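Workshop > Notebooks > Fondside sitting room > August

Morning, started 9 with the floor. This entry is for me and for whoever takes the room after me, so I write the small things also.

The bin stays on the carpet and not in the corner. I tried the corner last week and I did not like the walking. Liners are the Pliltura ones, roll of 100, and 34 are left in the drawer. Fold the liner well over the rim, the loose part can hang outside.

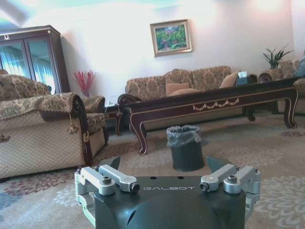
Bin with liner, armchair side. Cabinet behind.

Order of work for this room: first tissues and paper by hand, then the small bits, then the carpet with the brush. If the brush goes first, it pushes paper under the seats and you are on your knees for the rest of the morning. I did this 2 times already — enough.

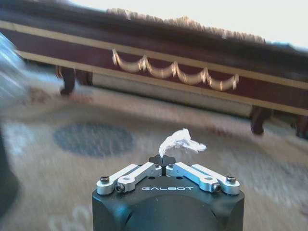

Crumpled tissue goes to the bin directly, do not collect it on the coffee table. The black top shows every finger mark and the McKinnon polish takes long to dry. For the gold trim under the top use only a dry cloth. The carved legs I leave for next time.

Brown and white bits near the bin: take them up with the dustpan, no rubbing. On the beige part of the carpet any rubbing leaves a shadow. I asked Rasetti for a softer brush, no answer yet. 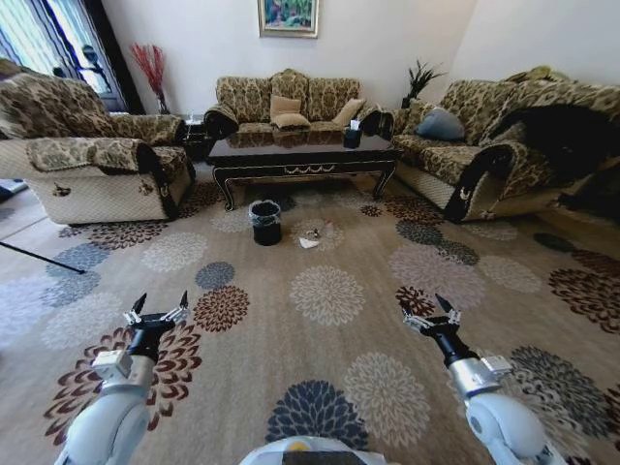
Carpet with the bin. Paper and bits to the right of the bin.

To do: straighten the throw pillows on the sofa, check the tissue box, write the liner count on the drawer list. The armchair tassel needs a comb, I think, but I am not sure which one is safe for it. Ask before 4.

Fondside workshop notes — contact: front desk — Back to top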